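Last updated: August 16, 2023

4. Planning the Equipment Budget

4.1 What we thought we were buying

When we first sat down to plan the packing cell at Nedell, we did what I suspect most small groups do, and made a list of the big things. There was the arm, there was the gripper, there was the stand to bolt it all to, and there was a line at the bottom marked "other" into which we put a modest sum and a good deal of hope. The arm had been promised to us through Poltau at a rate we could live with, and so nearly all of our early conversations were about the gripper, which everybody had opinions on. Very few of them were about cameras or lights, and looking back over the planning notes from January we find the wrist camera mentioned only twice, both times as something that could be picked up later out of whatever money was left.

This section goes through how that plan changed, and we have tried to give enough detail that a reader with a similar amount of money (and a similarly crowded room!) can borrow from it. The site is a working one. People at Nedell fold, fill and stack cartons for a good part of the day, the benches are shared, and any equipment we brought in had to fit around what was already there. We are very grateful for their patience, and particularly to Mihret Alemneh, who kept the purchasing records for both sides and caught more than one of our mistakes before it reached a supplier.

4.2 The camera line

The first round of purchasing gave the wrist camera $69, mount included. That figure came from a catalog price and from the feeling, which we all shared at the time, that a camera is a camera. The fixed overhead unit was given $200 because it had to cover the whole bench, and we reasoned that a small camera riding close to the work would have the easier job of the two. Gebremedhin Alemneh argued against this at the time and asked for the two figures to be swapped. We should have listened to him sooner, and we are happy to put that in writing.
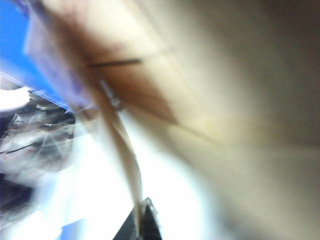 Figure 3. View from the wrist camera, with strong motion blur.

Budgeting for a wrist camera begins with how fast the wrist is going to move and how much light there will be when it does. A catalog will tell you the resolution in large type and leave the shutter and the exposure range to the back page, and it is the back page that a buyer in our position needs to read first. Figure 3 was the picture we kept returning to during the second round of planning, as it puts two separate costs in front of you at once. The big beige surface on the right has gone to soft streaks, with no texture left for any software to hold on to, and the bright area low in the middle is so overexposed that it is nearly featureless. Only a short dark line in the upper part and the upper outline of a black shape at the bottom stay fairly sharp, and that is very little to plan a grasp from. We came to treat blur and glare as two lines in the budget, with two people responsible for them, where before we had lumped both under "camera" and assumed that one purchase would settle everything.

For the blur, we priced a global-shutter unit with a short exposure setting, and the best quote we had, from Ayele, was $600 with the cable and a stiffer bracket. For the glare, the money went toward lighting. Shorter exposures want more light, and more light on a pale surface brings the glare straight back, so the two lines have to be talked over together even when they are paid for separately. We set aside about $700 for diffused panels from Zasent and for the time of the electrician who would hang them. Slowing the arm costs nothing at the supplier, of course, and we did consider it seriously, but the people at Nedell had asked for a certain pace and we preferred to keep the slower setting as something to fall back on.

4.3 Advice on the order of purchases

Were we to begin again, we would borrow a camera before buying one, fix it to the wrist with whatever bracket was handy, and run the arm at its intended speed under the lights already in the room. An afternoon of that, with someone writing down what can and cannot be made out, is worth a great many catalogs. The gripper can wait until after it, and so can the stand. We would also ask each supplier, in plain words, whether the quoted price includes the cable, because two of ours did not, and a flexible cable that will survive on a moving wrist is dearer than one would like.

The overhead unit stayed at its original figure throughout. The arrangement of its mount, and the trouble we had finding a ceiling joist to hang it from, are taken up in Section 5.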